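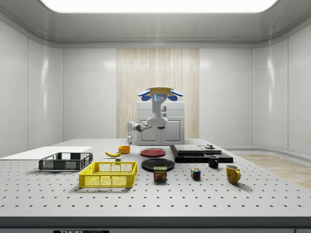 **Jorkdale Caltari** is an amateur football club based in Jorkdale, best known for its long run in the Clindine League and for one of the liveliest home crowds in small-town American football. The team plays eleven-a-side tackle football under standard rules, with a few league twists that fans have come to love. Its colors are green and gold.

## History

The club began as a factory side, made up of workers from the Caltari tile works who wanted something to do on fall weekends. When the works closed, the players kept the name and moved to the old fairground on the north side of town. The early teams ran the ball on nearly every down. A local paper once complained that the Caltari quarterback had gone a full month without throwing a pass, and the club printed the line on its season tickets the next year!

Things changed when Florencio Aranda took over as head coach. Aranda had played wide receiver in college and brought in a wide-open passing offense that caught the rest of the league flat-footed. In his first season the team threw for 34 touchdowns, a league record that still stands, and reached the final for the first time.

## The December final

The most famous game in club history is the final against Clindine Rovers, played in December on a field so muddy that the yard lines had to be repainted at halftime. Caltari trailed by 14 points going into the fourth quarter. A short touchdown run cut the lead in half, and then safety Tom Jireš picked off a pass at his own three-yard line and ran it back 97 yards for a score. With the game tied, Caltari won on a field goal as time ran out.

The return is still shown on the big screen before every home opener. Older fans like to argue over whether Jireš stepped out of bounds near midfield (the referee, standing right beside him, ruled that he hadn't).

## Stadium

Home games are played at Fairground Field, which holds 2485 people. The stands run along one sideline only, with a grass bank on the other side where families spread out blankets. Crowd noise carries wonderfully well, and visiting offenses often switch to hand signals when they're backed up near the east end zone.

The scoreboard is worked by hand. Local kids sign up in the summer for a turn at changing the numbers, and the waiting list is long.

## League format

The Clindine League sends its top four teams to the playoffs. Ties in the standings are settled first by head-to-head record, then by points allowed, so a late touchdown given up in a lost game can end a season. Caltari has been on both sides of that rule, missing out one year by a single point and squeezing in the next.

Playoff games are hosted by the higher seed. The final rotates among the member towns.

## Rivalries

The fiercest rivalry is with Clindine Rovers, whose ground is a short drive down the river road. The winner of the regular season meeting keeps the Brick, a glazed tile block from the old works mounted on a walnut stand. A chip in one corner dates from a victory parade.

*Last updated 7/24/21*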